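Lanemora renters' rebate: the claim that doesn't add up

Print | E-mail

I've been chewing over a line from last week's Lanemora council debate, and I reckon it's worth a closer look.

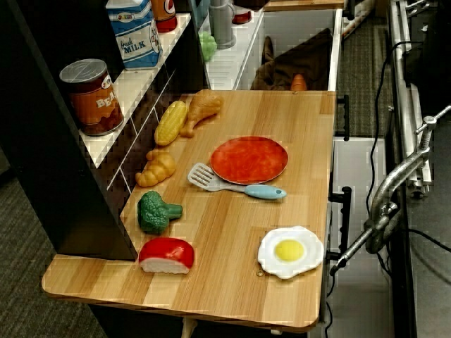 Does the new rent rebate go to every tenant in town? It goes only to tenants whose lease was signed before the last council election, and only if they apply by the end of April.

Councillor Emilian Stoica told the Gravidham Hall crowd that "every renter in Lanemora is getting 2,000 dollars back". It got a big cheer – I was up the back and it was pretty loud! But the motion he voted for says something else. The 2,000 dollars is a ceiling, and you only reach it if you've paid the full year at the top rent band. Most people I've spoken to would see a fair bit less.

So I rang the council office on Friday and they were very patient with me. They've got 2,135 applications so far and have knocked back 91 of them, mostly over missing lease papers. The rest are still being worked through, and the first payments take 10 weeks from approval.

Stoica's office told me he was "speaking to the spirit of the program", which I suppose is one way to put it. The tenants' group Domum (no great fans of his) want him to correct the record at the next meeting. His rival on the housing file, Councillor Nistor, wants the lease cut-off scrapped altogether, and that's a different argument I'll get to another day.

If you rent and haven't applied – grab the form from the front counter and bring your lease with you.

Last updated: 3/15/21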